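A Tray, a Bed and a Free Afternoon: Talking Small Things with the Owner of Flernby

The woman behind Flernby doesn't like being called an organizer. She prefers "sorter," and she asked me to leave her name out of this, because her clients already text her at ten at night about their junk drawers and she would rather not encourage the rest of the county.

We had tea first (two cups, and a long detour about her mother's button tin), and then I finally asked what she does when somebody hands her a whole tangle of little belongings: hair clips, key rings, bracelets, the watch that only gets worn on weekends.

"I go straight to the bed," she said. "Tables are hard, and things roll off them and under the stove. A duvet holds on to a small thing for you. Then I put a tray right on top, one with a rim, and I line it with paper so I can see what I've got."
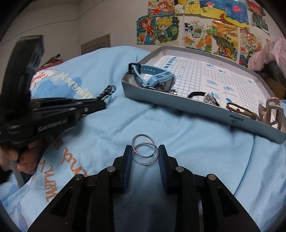 The bed is a terrible idea for anybody with a cat, according to a reader of her newsletter, who wrote in to say that she lost an earring that way in August and found it in a slipper. Flernby's owner laughed when she read me that letter, and said the reader was quite right and should shut the door.

The paper she came to by accident. She had started out with a folded dish towel, which she loved the look of, but dark clips and hair ties kept hiding in the folds. One day the only thing within reach was a printed sheet with a grid on it, and she has been fond of grids ever since. "It doesn't matter what's printed on it," she told me. "I don't put the bracelet in the bracelet square. It's just nice to have lines. It makes me slow down and set a thing down properly!"

She learned the trade, if it is one, at a secondhand shop called Clallberg, where she spent 19 months emptying donated purses. She still talks about that back room with great affection. One winter they kept a tally of everything smaller than a matchbox and got to 1,227 before somebody knocked over the jar.

I wanted to know where she starts, since a pile like that makes me want to go and lie down. She starts with the hair clips, always, and she picks them up one by one. 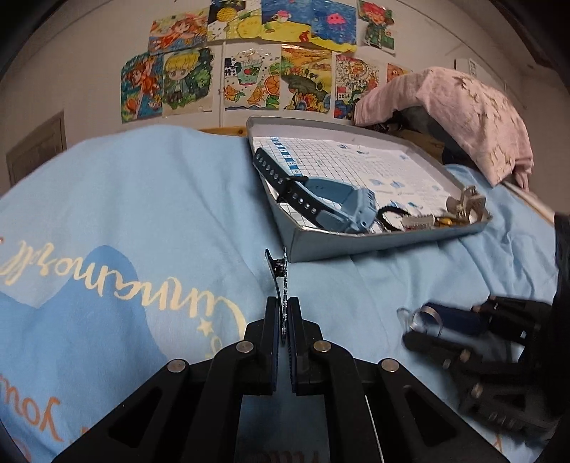
Clips are easy to make up your mind about, she explained, and by the time you have been through them you're warmed up for the harder things, the gifts and the keepsakes and the single key that might open something. She tries every hinge before a clip goes back in a drawer. If the spring is tired, out it goes, however pretty the beading. "I had a client with about 50 of them, and she wore two," she said. "She told me the others were for parties. I asked her when the last party was, and we both had a good long laugh over that one."

Keychains get gentler treatment. She won't tell anyone to part with a keychain, and she owns up to a shoebox of her own, from a seaside stall named Merkavora that sold hardly anything else. What she does insist on is taking spare split rings off whatever they came on and keeping them together in a small dish, so they can be found when a new key comes along.
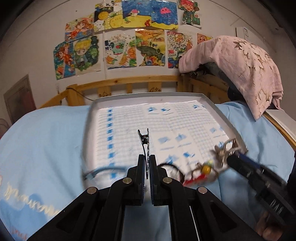
A clip, cords and a keychain, with the lined tray on the bed.

Cords and cables come last in her order of things, mostly because they catch on everything else. She winds each one loosely and ties it with an old hair tie, which takes care of two kinds of clutter at once.

As for where it all ends up, she has tried the fancy drawer inserts, including a set of Nägeli boxes she bought for herself and then gave to her sister. These days she uses saucers. "A saucer is shallow, so you can't bury anything in it," she said, getting up to put the kettle on again. "When it's full, I get the tray back out and have another afternoon on the bed with the radio going."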